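Steltness Surfaces
Gallery: Tiled Tops, Grout and Cloths

Home / Gallery / Tiled tops

This page collects tiled work surfaces, with notes on how each type is laid out and kept clean. Most of the questions that reach us are about grout color and wiping down, so the notes lean that way. Text is by Balakrishnan Poduval. Aslak Fagerlund wrote the parts on edging and corrected the parts on grout.

Tile names such as Bemovel and Marchuk are our own range names and match the sample cards. If you have an older card, the Hollham whites are now listed under Bemovel.

White on white

White tile with white grout is still what most people ask for first. From across the room it looks like one plain sheet. Up close the joints show as a slight shadow. It suits a narrow counter under a window.

White grout needs more attention than any other color. Tea and turmeric are the worst. Wipe spills when they happen and go over the joints with a soft brush and warm water once a week. Don't use a wire brush. We have replaced two tops where someone did.

Gray on gray

The Marchuk gray comes in a flat finish and a slightly rough one. The flat one is better for anything you roll, fold or write on. The rough one hides crumbs well, to the point where you forget they are there.

With mid-gray grout the lines nearly disappear. Aslak likes this for potting benches and boot rooms. In a kitchen it can look dull in the evening unless there is a light right over it.

White tile, black grout

A square grid in white tile with thin black grout lines, and a beige wooden frame around it. A dark gray cloth is folded up near the back left corner, a little rumpled along its edges.

The grid is plain and easy to read. Dark cloth stands out well against it, and the black lines give you something to square an edge against when folding.

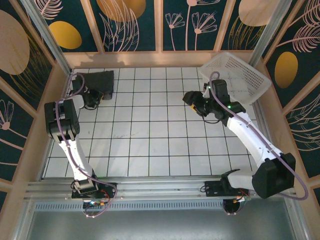 Notes on black grout

Black grout hides stains but shows haze. If the tiles are not cleaned off properly on the day the grout goes in, a gray film stays on the white and you will see it every time the light comes in low. Clean with a barely damp sponge, rinse the sponge often, then buff with a dry cloth when the film has turned powdery.

Keep the joints thin. A wide black joint on a white top takes over, and any small error in spacing shows up. Use spacers throughout, including along the edges where people tend to leave them out.

The other thing is sealing. Unsealed black grout can dry to a patchy charcoal. One coat of sealer evens it out, and a second coat the next morning is worth the trouble on a top that gets daily use. Test it on a spare tile first. Some sealers leave a shine on the joint that doesn't go with a flat tile.

Wooden edging

A wooden border protects the outer row of tile from knocks. It also covers the cut side of the backing board, so there is no rough edge to catch a sleeve.

Aslak sets the border level with the face of the tile on a kitchen counter, so that crumbs can be swept straight off. On a workbench he leaves it slightly proud to keep small parts from rolling away. Both are fine, but decide before the tile goes down.

Leave a soft joint between wood and tile. Wood moves through the year and grout does not. If you grout right up to the border it will crack along that line, usually the first September after the heating comes back on. Use a flexible sealant in a matching color and expect to redo it every few years.

Pale wood picks up gray marks from wet hands. An oil finish is easy to touch up. Varnish lasts longer but has to be sanded back when it goes.

Small tile, large tile

Small tile on a work surface means more grout, and more grout means more cleaning. It also gives more grip under a chopping board. Large tile wipes down faster but needs a very flat base. If a straightedge rocks when you lay it across the backing board, fix the board before you open the adhesive.

For the test top in our workshop we used 78 Bemovel whites and had 57 left over from the order, which was poor planning on our part. Measure the top, draw the grid on paper, and count the cut tiles as whole ones. Keep a handful of spares in the back of a cupboard. Shades change from one batch to the next, and a replacement bought later can look yellow beside the old ones.

Cloths

We get asked which cloth to use. Any soft flat-weave cotton will do. Fluffy cloths leave lint in the joints, and the lint is easy to see on a black grid. Dark cloths are good for drying and buffing. For wiping, a light one lets you see what you have picked up.

Don't leave a damp cloth folded on the tile overnight. Hang it up. Moisture trapped underneath can leave a mark on unsealed grout, and a dark cloth that isn't colorfast may stain white grout for good.

If you fold laundry on a tiled top, wipe the top first and dry it. Lay the fabric along a grout line, bring the near edge over to meet the far one, then turn it and fold again. The lines keep you honest on napkins and hand towels. On anything bigger than the top they are not much help.

Polishing and repair

The workshop polishes cut edges with pads up to 4000 grit. You do not need that at home. A fine rubbing stone takes the sharpness off a cut tile in a minute or so, and an edge under a wooden border doesn't need polishing at all.

To replace one cracked tile, rake out the grout on all four sides first. Break the tile from its center and work outward. Scrape the old adhesive flat, set the new tile, and leave it overnight before grouting. The new joint will look darker or lighter than the rest for a while. With black grout the match is usually good after sealing.

Sample cards

Cards for Bemovel and Marchuk are sent out by mail. Each has the tile color on one side and the grout colors on the other. Look at them flat on the counter, in daylight and again with the lights on, before ordering. Please send back any you don't need.

Next gallery: Stone sills
Previous gallery: Splashbacks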